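Jisholm publishes results of side-by-side gripper trial on soft goods

Drultitdale, September – Jisholm, a maker of end-of-arm tooling for light picking work, has released the results of a bench trial comparing two parallel grippers on soft and irregular items.
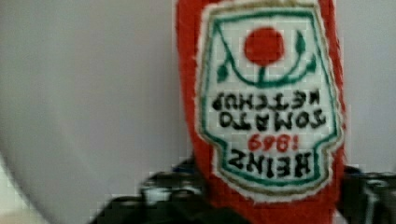
The trial was run at the company's test shop in Drultitdale over the summer. It set Jisholm's current production gripper, the Nunura, against a prototype with longer fingers and a different pad, known in the shop as the Baláž pattern. Both grippers were fitted to the same arm, driven by the same controller, and given the same set of items. Each gripper made 200 picks.

Soft goods are a common source of trouble for customers who want to automate returns handling and small-order packing. A plush toy or a folded garment gives way under the fingers, so the width reading a gripper sends back says little about whether it has a secure hold. Many sites set the closing force high to be safe and then find crushed packaging on the next item along.

"Customers kept asking us for one force setting that would do for everything in the tote," said Heather Kingi, head of applications at Jisholm. "We didn't have a good answer for them. We had opinions, and the opinions in our own building didn't agree, so we put both grippers on the bench and wrote down what happened."

The item set was chosen from the kinds of goods customers send in for evaluation. It included plush toys, knitted hats, bagged socks, sponges, small cushions and a few rigid items such as boxed soap, which were kept in as a check. Items were presented standing, lying flat and upside down. The wrist camera was left in the same mount for both halves of the trial so that the view of the fingers would be comparable.

A pick was counted as good if the item was lifted, carried to the drop point and released without slipping or turning in the fingers. An item that arrived but had rotated on the way was counted as a miss. Kingi said that this rule is stricter than the one most customers use, and that it was kept strict so that differences in the pads would show up.

The Nunura did better on rigid items and on anything in a tight plastic bag. The Baláž pattern did better on plush and knitted goods, with the clearest gap on tall items held low down, where the shorter Nunura fingers tended to let the top of the item lean. On loose bagged items there was little to choose between the two, and both grippers had trouble with bags that had been folded under.

Closing force turned out to matter less than expected. The prototype was run at 50 percent of its available force for most of the trial and then at 66 percent for a repeat of the plush and knitted items. The higher setting gave no clear gain on plush. It did leave marks on the sponges that were still there when the items went back into the bin.

"I would have bet on more force being better for the stuffed toys," said Sajib Matubbar, the test engineer who ran the bench. "What made the difference was how much pad was in contact and where on the item we grabbed it. If you are low on a tall toy, you want finger length. Squeezing harder just moves the stuffing somewhere else."

Matubbar also compared two ways of confirming a hold. The first used finger position alone. The second used finger position together with a check of the wrist camera view after a short lift. The combined check caught most of the slips that the position reading missed, at the cost of a pause on each pick. For sites where cycle time is tight, Jisholm suggests running the camera check only on items already flagged as soft.

The company noted some limits to the work. All picks were made in one room under steady overhead light, on one arm, with pads that were new at the start. Pad wear was not studied. Dust and lint build-up, which customers often mention when handling fabric, was not studied either – the pads were wiped down at the start of each session. Very small soft items were left out because neither gripper is meant for them.

Jisholm plans a second round that will use worn pads and a wider mix of bagged goods. A third finger shape, between the two tested so far in length, is being machined now and will be added if it is ready in time. The company has not set a release date for the Baláž pattern as a product. The Nunura stays in the catalog unchanged, and owners do not need to make any changes to existing cells.

The trial notes include the full item list, force settings, finger drawings and the pick-by-pick log. They are available at no charge to customers and to integrators working with Jisholm equipment. Requests should go through the applications desk, which is open from 8 a.m. to 4 p.m. on working days. Customers who would like their own items included in the second round may send samples to the test shop in Drultitdale, marked for the attention of Sajib Matubbar. Samples should be clean and dry and will be returned only on request.

About Jisholm

Jisholm designs and builds grippers, finger sets and mounting plates for light industrial arms. Its products are used in order packing, returns handling and laboratory work. The company has its office, machine shop and test shop in Drultitdale.

Press contact: Heather Kingi, Applications, Jisholm, Drultitdale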